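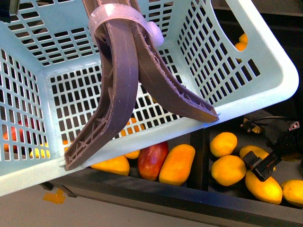 January, half past six in the morning

Slept badly again, and I suppose it's the marmalade. I had the peel soaking overnight and kept waking up to wonder whether I'd put enough water in, until I gave up and came down in my socks to look. It was fine. So I've made tea and I'm at the kitchen table with my notebook, and the window is still black, and I have an hour or so before I need to be anybody useful.

I started making marmalade the winter after I moved into the Espinoza building, mostly to make the stairwell smell of something other than other people's radiators. That first batch never set. I gave it away as orange sauce and everyone was very kind about it. The second one set so hard I bent a spoon. I still don't have a proper thermometer (every January I mean to buy one, and every January I find out too late that I haven't), so I go by the cold saucer in the freezer, and the way the bubbles get slow and heavy and start to sound different. My grandmother would have said that was plenty to go on. She also burned a good many pans.

The oranges came from Sila, the little grocery behind the bus depot, and they were late this year. I went in four times before they had them. I do love that shop, even with the floor that slopes and the door that shuts on your heel. They had the bitter ones in a crate by the scale, all bumpy and ugly and full of seeds, and I bought far too many, and a bag of lemons, and then had to stop twice on the hill to change hands. There was frost all down the railings and a blackbird going at the ivy berries, and I was so pleased with myself I could have sung.

I'm using 400 grams of peel to the pan this time, which is more than the recipe on page 71 of the old green book wants, but I like it thick. Last year's was all jelly and hardly any orange, and I kept fishing about in the jar with my knife. I've cut it by hand, too. It took the whole of the radio play and most of the program after it, and my thumb has a groove in it, but the shreds look lovely, some fine and some like little planks where I lost patience. I tied the seeds up in a square of old muslin. There is something very cheering about a bundle of seeds bobbing in a pan.

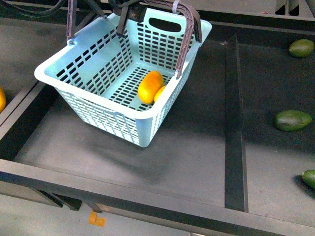

Jars are the real trouble, as they are every year. I save them from March onward and by December I'm sure I have dozens, and then half the lids are rusty or smell of pickles, and no amount of baking soda will shift a pickle. I spent yesterday afternoon washing what I had and matching lids to jars, which is slow and rather soothing work. I'd love to have a plastic basket to drain them in, one of those light blue ones with rows of little slots in the sides and the bottom, so the water could run straight through, in place of my balancing act with dish towels. I lost one jar to the balancing act. It rolled the whole length of the counter while I watched it, and I was too interested to put out a hand.

What I have left will do for this batch, and if not I'll walk over to Grukasness at the weekend, where the thrift shop sometimes has a box of them under the table for next to nothing. It's a nice walk anyway, along the creek, and I've been indoors too much. I might take my neighbors upstairs a jar while I'm at it – they fed the cat all through the holidays and wouldn't take anything for it. The cat came back fatter and has not forgiven me for the return to ordinary portions. She's sitting on the recipe book now, with her back to me.

Quarter past seven. The sky's going gray over the Dustis roof and someone across the way has put their light on. I've turned the burner on low under the peel, and it's starting to smell the way it should, sharp first and then sweet behind it. It'll want a good two hours before the sugar goes in. I must remember to put the saucers in the freezer, and to warm the sugar, and to ring the dentist, and there's only half a loaf left, so I'll have to go out for bread before I can taste any of it properly.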